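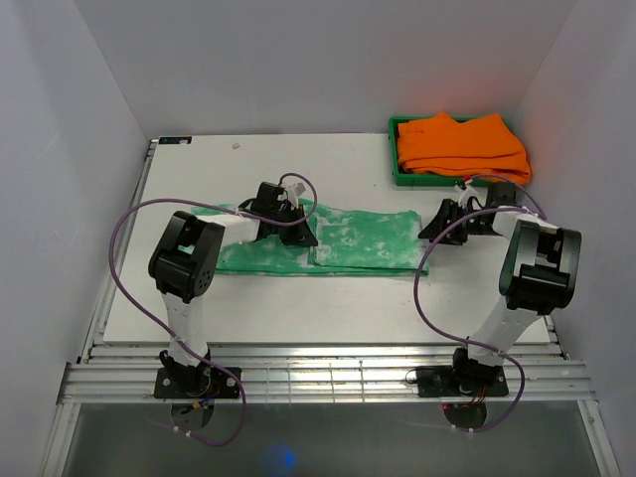
A folded green cloth on a white table.

Best-before dates and the food we throw out
31 August 2020

There are two kinds of date on packaged food, and most people treat them as one. The use-by date concerns safety. It goes on fresh meat, fish, ready meals and other things that can make you ill without smelling or tasting wrong. The best-before date concerns quality, and it goes on nearly everything else. My view is that the second kind should be removed from most of the foods that carry it.

In January I started keeping a record of what left my kitchen uneaten. I weighed each item and wrote down the reason. By the end of the period I had 26 entries and a total of 1,332 grams from the dry cupboard alone. Of this, 600 grams was one bag of red lentils, thrown out by a visiting relative on the grounds that the date had passed. Lentils that old take longer to cook. That is the whole of the defect.

One household proves little, and mine is small. But the reasoning behind the discarded lentils is common enough. A date is printed, the date passes, the food goes in the bin. The words in front of the date are in smaller type and are often on a different side of the packet.

The usual defence is that the date gives the buyer information. I would ask what information. The maker picks a point at which the product may start to fall short of its own standard, then normally sets the date some way before that. The buyer is told neither the standard nor the margin. For a biscuit, the standard may be crispness. For dried pasta I am not certain what it would be. Salt and sugar do not spoil in any sense that matters at home, and I have had both sold to me with a date on.

Hortensia Carhuamaca, who read a draft of this, objected that shops need dates to rotate their stock. They do, but a packing code serves that purpose and the staff can read it. She also pointed out that nuts, wholemeal flour and cooking oil do turn rancid in a cupboard. I accept this. For those foods I would print the month of packing and leave the judgement to the person with the nose.

Jhonatan Chávez made the stronger objection, that some people cannot smell well, or live alone and are unsure of themselves in the kitchen. A firm date helps them. I think a line of plain advice would help them more - "fine to eat if dry and free of insects" tells you what to look for, and a date does not.

Use-by dates should stay exactly as they are, and should be obeyed. Part of my complaint is that the weaker date wears down respect for the stronger one. Someone who has eaten old crackers without harm may then try the same with old chicken.

The lentils have been replaced. The new bag also has a date on it, and I have put a strip of tape over it.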